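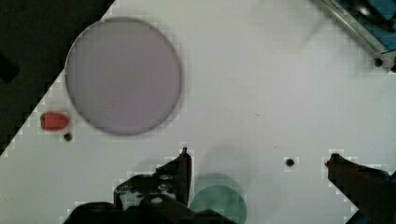

# Flat shapes, white tables, and all of July to play with them

The color tables are open! As of Thursday, July 2, 2026, anyone who walks into Fleser Hall in Plodavmont can pull up to a white tabletop, pick through the flat shapes and start laying out a composition. It's free, there's no sign-up, and you can stay as long as there's room at a table.

The project is called Tautahi, and it grew out of a weekend class that Přemysl Dvořáček taught at the hall in April. He had planned a lesson on paint mixing. The paint order came late, so he brought in a bag of flat colored shapes and asked the class to make pictures with those for the morning. The paint arrived before lunch and stayed in its boxes! People kept sliding discs back and forth, arguing (very politely) over whether green ought to sit closer to red, and a few of them came back the next day to ask if they could do it again.

So now there's a proper version of it, with nine tables and a collection of around 3000 shapes put together with the Flasent color studio across the street. Some are big and quiet, like the pale lavender-gray disc with the slightly darker rim. Some are small and a good deal louder. The little red oval has already become a favorite with the younger crowd, who call it the bean, and it really does make everything near it look different. Put it next to the lavender-gray and the gray suddenly seems cooler. Move a teal-green disc into the open white space and your eye starts hopping between the two.

"I thought people would want to fill the table," Dvořáček told us on opening morning. "Then a girl put down one big circle and one tiny red thing, stood back and said she was done. She was right. I wouldn't have touched it."

That's a big part of the fun. The white surface does a lot of the work, and a layout with hardly anything on it can hold your attention for ages. Dvořáček likes to ask newcomers to begin with their largest piece well off to one side, then find something small to balance it. It sounds simple until you try. We spent most of an hour on ours and had to be reminded that other people were waiting.

If you want more of a push, there are 12 challenge cards in a tray by the door. We tried these:

- Make a large shape look light.
- Use one red piece and make it the last thing people notice.
- Build a layout that looks better from the opposite side of the table.
- Swap one shape with a neighbor and fix both compositions.

The second one is very hard. We tucked our red piece close in beside the big disc, thinking it would disappear there, and every person who came past pointed straight at it.

Layouts aren't glued or fixed in any way. When you finish, you can leave yours for the next visitor to change, or slide everything back into the trays. A sketchbook goes around the room for anybody who wants to draw their arrangement before it changes, and it's worth flipping through even if you don't add a page. Our favorite so far is a drawing titled "Moon and Bean," with a note in the margin from someone else suggesting a second moon.

Flasent is also lending the hall a set of lamps for evening sessions, so visitors can see what happens to the same colors under warm and cool light. Dvořáček tested it on the pale shapes last week and is clearly thrilled with the results. He wouldn't tell us much, except to bring something gray from home to compare.

## Good to know

The tables are open every day through the end of July, from 9 in the morning until 5. Evening sessions will be posted at the front desk once the lamps are in. Children are very welcome, and the low tables are at the back near the windows. Groups of more than five should stop by the desk first so a table can be held for them. The sketchbook stays at the hall, but you're free to take photos of your own pages.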